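Small Items Stand: Project Report
Design and Making, Group 4
Atieno Koech, Trevor Nuttall, Subbarao Unnithan
Tutor: Rajeshwari Murthy
August 2020

1. Purpose
The craft room has shelves for boxes and hooks for bags, but long thin things have no proper place. Rods, canes and strung pieces are left on the counter, where they roll off or get knotted together. We were asked to look at whether a small wire stand could keep them tidy without being fixed to the wall.

2. The stand
The stand has a black plastic bracket at the bottom and two silver metal rods coming out of it. One of the rods is bent. The upper parts of the rods are covered with black foam grips, so whatever leans on them touches foam and not bare metal. The bracket has a flat base with raised notched edges. It takes up little space on the counter and can be lifted with one hand.

We called our version Brollico in the plan, and the name stayed on the drawings.

3. Method
We made a list of the long items that were used most in May and tried them against the stand one at a time. Each item was leaned on the foam, left for 40 minutes and checked. We did 88 trials. An item passed if it was still leaning when we came back. We noted if it had slid along the foam but did not count this as a failure. Mylene Aquino from the year above checked our record sheets.

4. Results
Of the 88 trials, 72 passed and 16 failed. Most of the failures were with the smooth, glossy rods, which slid off sideways when the counter was knocked. Rods with a string along one side did better if the string faced away from the foam. When it faced inwards it caught on the end of the grip, and the item came off when we tried to pick it up.

The foam did not mark any of the items. On one grip the foam had moved down by 19 mm by the end and had to be pushed back up.

5. Changes we would make
Glue the foam at the lower end. Add a small lip to the bracket so that the foot of a rod cannot slide forward. Trevor also wanted a heavier base, but we did not have time to try one. The angle of the bent rod should stay as it is.

6. Photograph 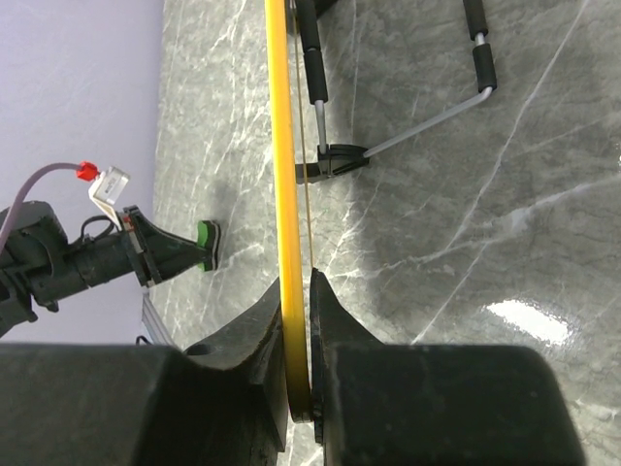 Fig. 1. Yellow rod and string, with the bracket and foam-covered metal rods on the countertop.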